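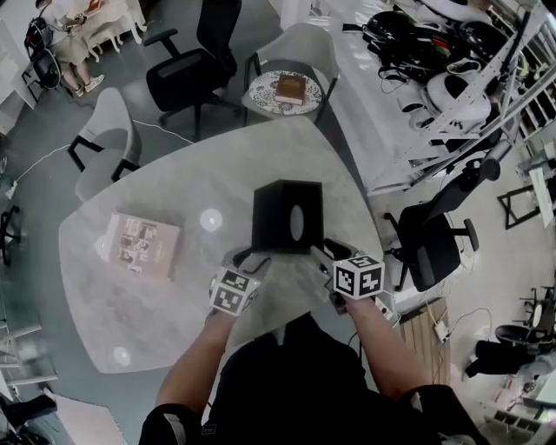
Hand-held gripper station: safety checklist with comments
Site: Birkville hall, Murik table
Task: box handling and opening, two hands
Checked for: Flilar, demonstration group
Period: August, morning round

How to read this list
Each point has one result: OK, OK with comment, or To do. The comments are written by the person who made the round. Please do not delete old comments, put the new one under them.

1. Floor and walking ways

1.1 Free way of 1000 mm behind the operator
Result: OK with comment
Comment: Measured in the morning, before the first session. Chairs travel during the day, so please measure again after the lunch pause.

1.2 Cables on the floor
Result: To do
Comment: There is a thin white cable on the left side of the table, going over the grey floor to a small plug. On the right side there is a white power strip with more white cables, next to the slatted wooden board. Both places need a cable cover. I asked for this in the last round also.

1.3 Small things on the floor
Result: To do
Comment: The corner at the right of the operator is too full. A person who demonstrates looks at his hands and not at his feet.

2. Table

2.1 Table stands firmly
Result: OK
Comment: Pushed with both hands from three sides, no movement.

2.2 Only task objects in the working area
Result: OK with comment
Comment: A book with small photographs on its cover lies on the left half. If it belongs to the task, write it in the session plan. If not, it goes to the shelf before recording starts.

2.3 Reflections from the ceiling lights
Result: OK with comment
Comment: The top is glossy and shows two bright round spots, one of them just left of the box. It is not dangerous for the operator, but I was asked to note it for the people who work with the data. A matt cloth was tried at the Vasiliauskas workshop and it made folds under the box, therefore I do not recommend it.

3. Grippers

3.1 Fingers without cracks or sharp edges
Result: OK
Comment: Left and right pair checked by touch, inside and outside.

3.2 Fingers open and close without sticking
Result: OK
Comment: Opened and closed by hand ten times each. The right one makes a small noise – please listen if it becomes louder. The fingers are changed after 200 demonstrations, or earlier when the pad is worn.

3.3 Markers clean and fixed
Result: OK with comment
Comment: No loose corners. Please do not hold the gripper by the marker when you put it down. Clean only with a dry cloth, the spray from the kitchen makes the black colour grey.

3.4 Weight of the gripper with its marker
Result: OK
Comment: Right one is 485 g on the post scale. Left one was in use, I will weigh it in the next round.

4. Task object

4.1 Box and lid without damage
Result: OK
Comment: Stitching and raised rim of the box are in order. The lid must not be pressed on with force. When it goes on crooked, lift it and start the demonstration again.

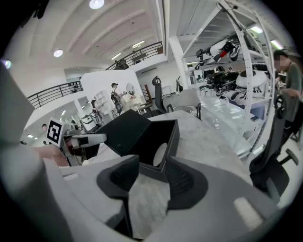
Black box open with the lid beside it, second gripper coming from the left.

4.2 Both hands can reach the box without crossing
Result: OK
Comment: For shorter operators the box should stand nearer to the table edge. Lower arms should not rest on the edge.

5. Operator

5.1 Hair, sleeves and jewellery
Result: OK
Comment: Sleeves end above the wrist. Rings and watches off.

5.2 Pause after 60 minutes
Result: To do
Comment: The timer had no battery. Until there is a new one, write the starting time on the board.

5.3 Operator knows how to stop the recording
Result: OK
Comment: Asked and shown correctly, also with the left hand.

Open points for the next round: 1.2, 1.3, 5.2, and the weight of the left gripper from 3.4.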